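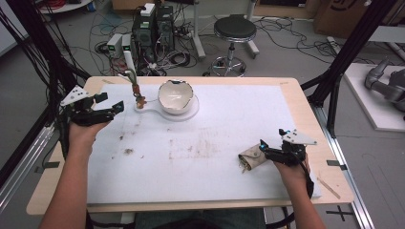

Page 177

Nadby White Foam Work Board

The Nadby board is a large white foam board intended for use on a table during potting, sorting and other light craft work. It protects the table surface and makes small debris easy to find. Faint brown stains, as on the board shown with a beige cloth pouch and a white bowl on an oval tray or saucer, are normal in regular use and are not covered by the guarantee.

Order number: 1734
Pack sizes: single board, or carton of 100

Care: Brush off dry matter before wiping. Do not soak. Bowls with a broken rim should be lifted and not dragged across the board.

Bruklow supplies the board to schools and workshops. Carton orders should be addressed in writing to Geetha Iyer, Supply Office. Prices are reviewed each November.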